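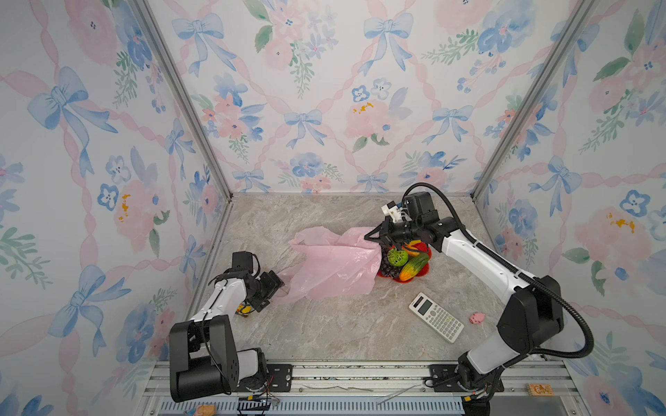 3.2 Household storage and reuse of thin film bags

The retail data in Section 3.1 record how many bags leave a store. They say little about how long a bag stays in the home or what it is used for once it gets there. Earlier work has mostly filled this gap with recall surveys, in which a respondent is asked how many times a typical bag is used before it is thrown out. Hviid showed that recall answers cluster on round values and that the same respondent, asked again in a different season, may give a very different answer. We therefore used tagged bags and a paper log kept in the kitchen.

Households were recruited through the Eltgate tenants' newsletter. Of those that replied, 21 completed the full logging period, which began in January and closed on Wed 13 April. A household was dropped if its log had a gap of more than two weeks. Each remaining household tagged every film bag that entered the home, whatever its source, and wrote one line in the log each time a tagged bag was moved, filled, emptied, or discarded. The final set holds 1,093 tagged bags.

Bags were sorted into three classes by the coder, not by the household. Opaque bags hide their contents in all ordinary indoor light. Translucent bags let color and rough shape through but blur edges and print. Clear bags allow labels to be read. The boundary between the last two was the harder one to hold, and it shifts with the state of the bag: a film that reads as clear when pulled flat over an object may read as translucent when it hangs slack some distance in front of it. Coding was done by Palesa Mnguni and Sarahí Huerta independently, with the bag held loose. Cases on which they differed were settled by Yolandi Oosthuizen, who had no access to the logs.
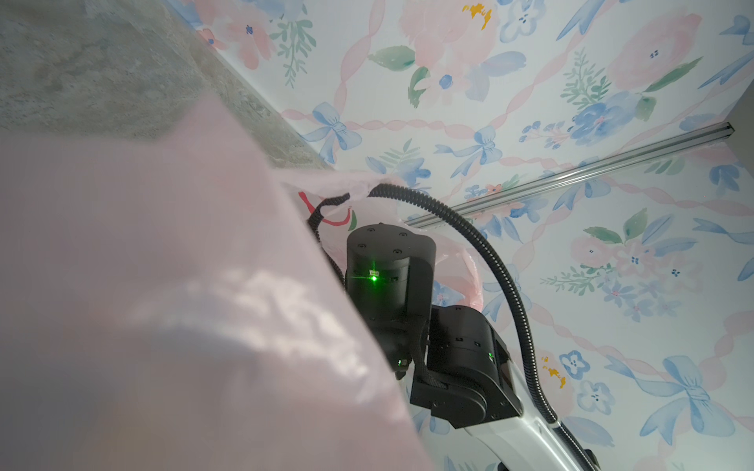
Figure 4. Translucent pink plastic bag at close range. Highlights gather along the crinkled band; a floral pattern lies behind.

Surface highlights complicate the classes further. A crumpled film scatters light at each fold, and the bright lines that result can hide more of what is behind them than the tint of the film does. Jelínek's haze scale, which is widely used for packaging film, is defined for flat samples and gives no guidance here. We tried the scale on a small subset of crumpled bags and found that repeat readings on the same bag were too far apart to be of use. It was not applied to the remaining bags.

Three outcomes were taken from the logs. The first is time in the home, counted in days from tagging to discard. The second is the number of separate fillings. The third, which we call rest share, is the part of the bag's time in the home during which it was stored empty. Rest share turned out to be the most informative of the three. Many bags with a long time in the home were filled only once and then kept inside another bag, usually under the sink, until the household cleared the whole bundle at once. A long life in the home is therefore a poor sign of reuse, and models that treat the two as the same - the Plallik model among them - will overstate the benefit of lighter bags. 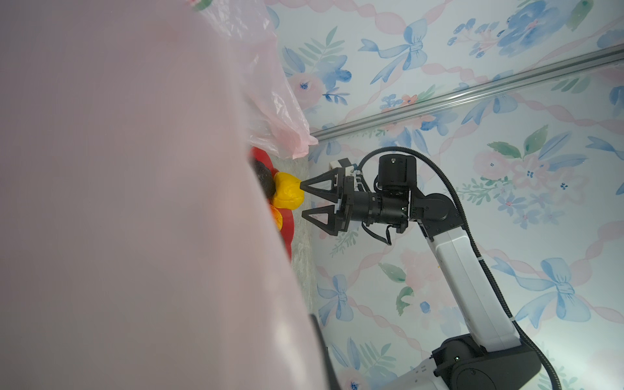 Translucent bags had a lower rest share than opaque ones. The log notes suggest a simple reason: contents could be told apart well enough by color that the bag did not have to be opened, so it was accepted for medium-term storage of toys, yarn, and off-season clothing. Clear bags did no better than translucent bags on this measure, although the group was small and most of its members came from two households. Opaque bags were used mainly to line trash cans, a use that ends with the first filling.

Two limits should be noted. Tagging may itself have prompted reuse, and we have no untagged group against which to check this. Shabalala reports such an effect for glass jars, fading after the first month. Second, the Bralleo stores near Eltgate sell a heavier bag than is common elsewhere, and bags from that source made up a large part of the opaque class. A follow-up with roughly 500 bags from mixed sources is planned - the coding rules will be kept unchanged so that the two sets can be pooled.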